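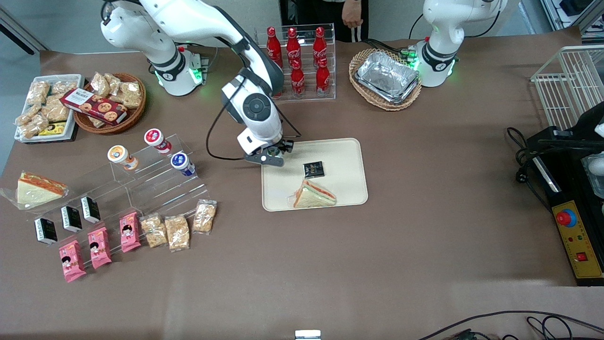 Cáceres, October

Gatia bench kit, two-arm version

The Gatia kit is a tabletop mounting and control package for two small robot arms, built in the shared workshop on the ground floor of the Trillcombe building. It covers the base plates, table covering, cabling, stop circuit and the tray-loading program. The arms themselves are not included. Buyers supply their own matched pair, or rent a pair from the workshop by the week.

Layout

Both arms mount along the back edge of the table, one to each side of the stock. The front edge stays open for loading. In the layout shown, a beige tray sits in the center as the packing target, with a wrapped sandwich and a small black package on it and the right arm's gripper over one corner. Stock is kept in ordinary shop fittings: a clear rack for the Coca-Cola bottles, a stepped acrylic stand for yogurt drinks and small packs, wicker baskets and a white tray for bagged snacks. No special fixtures are needed, but everything has to stay where the program expects it. Baskets drift. Put a strip of double-sided tape under each one.

Table

Minimum depth is 800 mm. The base plates take M8 bolts through the top and need a steel backing plate underneath — clamps alone let the bases creep under fast moves. The brown covering is supplied cut to size. It cuts glare and can be replaced when it marks up.

Gripper

Two-finger, electric, one per arm. Finger pads are a wear part and ship with 5 spare sets. Wrapped sandwiches should be gripped at low force, setting 2 or below. Bagged snacks vary too much in shape for a fixed grip point; the program tries a second approach angle before it gives up and moves on. Foil containers are not supported at present.

Stop circuit

The control box has a yellow front panel with a large red emergency-stop button. Place it at the right side of the table, within reach of the operator, and do not stack stock in front of it. The stop acts on both arms. After a stop, release the button, clear the table and run the homing routine from the start. Do not resume mid-cycle.

Cabling

All leads are black and unlabeled as shipped. Label both ends before routing. Leave slack behind each base for the full swing of the shoulder joint, and keep coils off the working area.

Build time

Allow some 22 hours for a first build, most of it spent on alignment. Niilo Kokkonen wrote the alignment procedure and Garba Omoregie maintains the tray program. Questions on either go to the Trernberg parts desk, which forwards them. The bench is open to visitors on Sunday afternoons.

Supplied parts

Base plates with backing plates
Table covering
Control box with stop button
Cable set
Spare finger pads
Printed alignment sheet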